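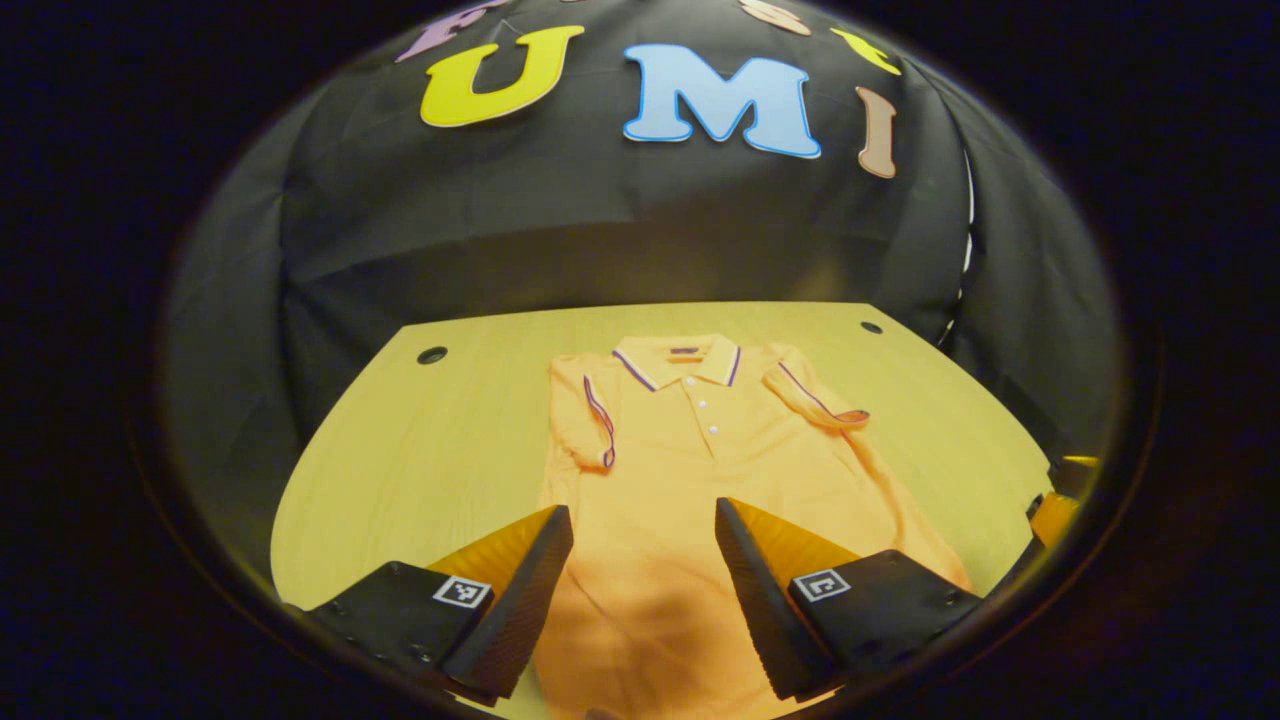 Thread on the August minimum temperature record at the Nellthorpe station, and why I think the published value needs a footnote. Long. Mostly about thermometers.

The station sits on the valley floor, 28 meters below the nearest road. On calm, clear nights cold air drains off the slopes and pools there. The site reads lower than anything else in the county, and it is supposed to. That part is physics and I have no argument with it.

The record in question is an overnight low from August. It beat the previous August low by a margin of 5 tenths of a degree. The old low had stood since the manual observing days, when Austra Lapiņa read the glass every morning and wrote it down in pencil.

First problem: the definition of a day. Lapiņa's minimums cover 9 am to 9 am. The automatic station reports midnight to midnight. A cold dawn can be counted under different dates in the two systems, and a cold late evening can show up in one and miss the other.

For a monthly low this matters less than people think. The coldest hour is nearly always just before sunrise and both windows catch it. The date may shift by one. The value does not. I mention it only so I don't get five replies about it.

Second problem: the shelter. The old one was a double-louvered wooden screen. The new one is a small multi-plate plastic shield. Under a clear sky with no wind the small shield loses heat to the sky faster than the air does, and the sensor inside reads low.

How low depends on the shield, the wind and the humidity. Tamsin Calloway ran both side by side at Galtcombe for two winters. On still, clear nights her plastic shield ran cooler than the wooden screen by a few tenths. On windy or cloudy nights the two agreed within sensor error.

A few tenths is the same size as the record margin. You can see where this is going.

Third problem: response time. A glass minimum thermometer is slow. The electronic probe is fast and is sampled every few seconds. Cold air pools slosh. A brief dip that the glass would have smoothed over goes straight into the log.

The fix is averaging. The logger manual recommends a running mean over 5 minutes for extremes. I asked Ulla Solberg what Nellthorpe was set to that summer. Answer: one minute. It has been changed since, but the archive was not reprocessed.
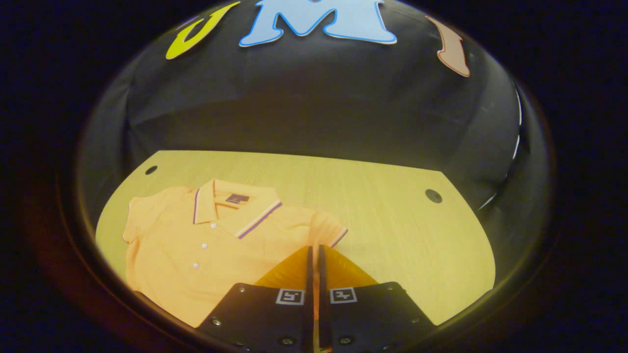
Black backdrop, cut-out letters, wood tabletop.

So I got the raw file and reprocessed it. Thanks to Aqeel Khokhar for pulling it, as the older logs are split into blocks of 2,000 lines and the blocks are not in time order. Sorting them took longer than the analysis.

Result: with the longer mean the low comes up by two tenths. It still beats the old value, by three tenths now. The dip was real, there was just a short spike on the bottom of it.

That leaves the shield. I can't correct for it properly — there was no parallel run at Nellthorpe, the wooden screen was taken down the same week the plastic one went up. Borrowing the Galtcombe offset is tempting but Galtcombe is on a ridge and gets far more wind.

Wind at Nellthorpe that night was below the starting threshold of the anemometer from 1 am until after sunrise. Sky clear at the nearest cloud sensor. Grass minimum well under the air minimum. Those are the worst conditions for the small shield, so I would expect an offset at the high end of what Tamsin measured.

My reading: the old and new lows are a tie within the uncertainty. I would not strike the new one. I would list both, with the instrument and the averaging period next to each.

Hedvig Dahlgren disagrees and has said so at length. Her position is that a record is whatever the approved instrument reported on the night, and that if you start adjusting one value you have to adjust all of them. It's a fair point. The monthly means have the same bias and I haven't touched those.

Calibration, before anyone asks: the probe was checked the following spring at three points and was inside tolerance at all of them. Drift is not the explanation.

Posted the summary to the Westerberg list on 28 March 2018. Plots are there as well, including the one with the two averaging periods overlaid. The y axis on the second plot is mislabeled, it should be Celsius.

If anyone still has a wooden screen in usable condition and a flat bit of valley to put it in, send me a message. One winter of overlap would settle most of this.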